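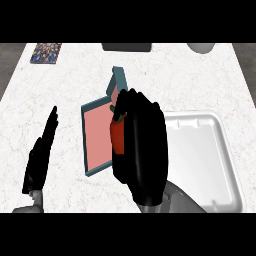 Packing task in simulation, red item in the right hand over the open case.

Thread: Can any of these do real chores yet?

kswanson
Posted 9/1/20
That render is from the Nemier task set, the one where the robot has to put something into a case on a marble table. My brother-in-law sent it to me as proof that we'll have machines packing school lunches soon. I run a small kitchen that puts together boxed meals, so I have some interest in the answer. Is anybody here using a machine for work like this, or close to it?
Kirstin Swanson

gellach_fan
No. Next question.
More seriously, a sim is where you find out whether your planner is broken. It doesn't tell you much about a kitchen.

Kamrul W.
I disagree with the post above. I worked on packing cells at Ruddock for two years and we wouldn't have bought a single gripper without running the job in simulation first. You learn about reach, where the arms get in each other's way, and whether the lid blocks the approach. All of that carries over pretty well. What doesn't carry over is contact. Soft things, wet things, anything that squashes.

kswanson
Everything I pack squashes.

Kamrul W.
Then you have the hard version. What's your volume?

kswanson
700 boxes on a normal day, more in November. Three different menus, and the menus change.

benchvise
We have a Fluvemham arm in the shop loading blanks into a press. It's good at that. Same part, same place, all day. We tried it on emptying mixed bins and gave up. A kid on his first day was faster and didn't need the bin lit a certain way.
So my vote is shop floor yes, if the job is boring enough. House, no.

gellach_fan
Agree with benchvise. And look at the hand in that picture. It's got several fingers, and the item is being pinched. You could do that with a suction cup for a lot less money.

Kamrul W.
A suction cup on something that shape? With a leafy stem on top? I've tried cups on peppers. They leak on the creases and you drop one in every tray. Fingers cost more but there are jobs where you need them. I'd also point out that a hand can close the lid afterward. A cup on a stick mostly can't.

gellach_fan
Push it shut with the side of the arm. We did that for years.
And the left hand is just standing there with its fingers straight up. You're paying for two hands and using one.

Kamrul W.
It's one moment of a run. I wouldn't judge the second hand from that.

oldmitts
I don't care about shops. I want one to fold towels and unload the dishwasher. Is there anything for sale that does either?

benchvise
Not that I'd let near my dishes.

kswanson
Thanks, this is useful. If I wanted to try just one step, which would you pick? I was thinking of closing and labeling.

Kamrul W.
Labeling, for sure. You can buy that today and it isn't even a robot, just a belt and an applicator. Closing depends on the box. Hinged lids are fine — loose lids are a pain. Leave the filling to your people and look again in a couple of years.

gellach_fan
On that we agree. I'd say more than a couple.

kswanson
Ours are hinged. I'll get a price on the labeler and post what they tell me.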